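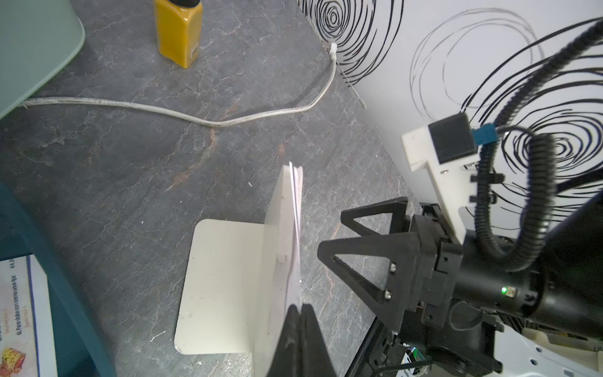
Ticket 2930, Rornell arm, paper pick-up. Status: open, but much happier than in April!

The job is to take one sheet from an upright stand and lay it in the tray of the Lanport folder, and the arm kept either closing on nothing or grabbing the lot. I started by blaming the fingers, the triangular ones with the cutouts, as they flex a fair bit when they close. Having the sheets lean against the white L-shaped stand makes it worse, because the top edges fan apart and one finger can end up pinching paper and panel together.

Log

May 19, 2018. Ran 10 picks with the original settings. 5 came up with more than one sheet, 2 missed completely. The rest were lovely.

Next run: checked both screws at the base of the finger. Both tight, no change. Swapped the wrist cable for the spare — no change there either, so that's the cable off the list.

Next run: slowed the last bit of the approach and had the fingers close in two steps, with a short pause between. Massive difference! No misses at all, though it still takes doubles when the stack is fresh out of the packet.

Also tried the Brzozowska grip pads. Great on card, too sticky for thin paper. Taken off again.

Still to do
Fix the stand down, as it creeps backwards on the worktop after a few picks.
Print the narrower fingertip from the Sternow parts page and try it on thin paper.
Save the two-step close as its own routine so I stop pasting it in by hand.

If anyone has got single sheets working from an upright stack, please add your closing speed below — I'd love to compare.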